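Workshop notebook, bench side
8th February

Budget round again. The form wants a single figure for "robot consumables and sundries" covering everything up to October, and it wants it before anyone has decided what the robot will be doing in October. I have put 1,443 in the box. It looks as if somebody worked it out, and for once somebody did.

Where it comes from, so that I can defend it when asked:

Fingers. The Trarketti quote covers 15 pads and a set of pins. I asked for a price on the pads alone and got a longer email and the same price. The pins go in a drawer with the last lot of pins.

Second gripper. Not in the figure. Plelter will sell us one or lease us one, and the lease comes out dearer than buying if we keep it past 13 months, which we would, because we have never sent anything back to anyone. Asked them for a loan unit over the spring. They said they would look into it, a phrase I have now heard from three suppliers and used on two.

Things to practise on. This is the line that always gets struck out, so a bit more about it. Everyone is happy to pay for an arm and nobody in finance sees why the arm should need something to hold. Retired workstations are ideal and cost next to nothing: proper slots, proper brackets, cables in awkward places, and no tears if a board gets scraped. The refurbisher in Trirdale has towers going by the pallet and will split a pallet if we collect. Collection means the van, and the van is its own form.

I want 2 towers of the same model if they can be had. Working across mixed cases is good for us in the long run and terrible for the weekly numbers, and it is the weekly numbers that get read out. Also want a box of dead cards in assorted heights. Low-profile ones are the fiddly sort and I'd take as many of those as they will throw in.

Fixture plate. Assunção have changed the hole spacing on the new plates, naturally, so ours can't be extended and would have to be replaced whole. Left off. We can carry on clamping cases down the old way until somebody leans on one.

Lighting. Bare metal inside a case throws glare straight back at the wrist camera. A pair of diffusers would help more than any of the software I have been offered this year. In the figure, under "sundries", where it may escape notice.

Spares I forgot last time and have remembered this time: cable ties, a decent set of small drivers, anti-static bags, the fuse that nobody stocks. Spares I have forgotten this time: see next year's entry.

Still to do:
- ring Trirdale about the pallet and ask what is left in the cases, as "complete" seems to be a matter of opinion
- chase Plelter on the loan, politely
- find out whether pads count as consumables or equipment (last year they were both, in different spreadsheets)
- get the van form

Putting these two in beside the figures, for whoever has to argue the practice-hardware line upstairs.

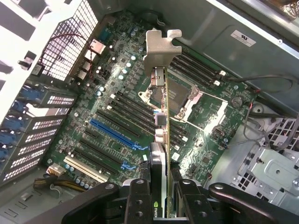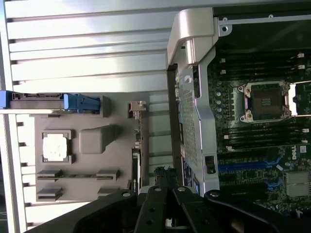 Gripper inside the workstation case. Graphics card held over the board in the first picture.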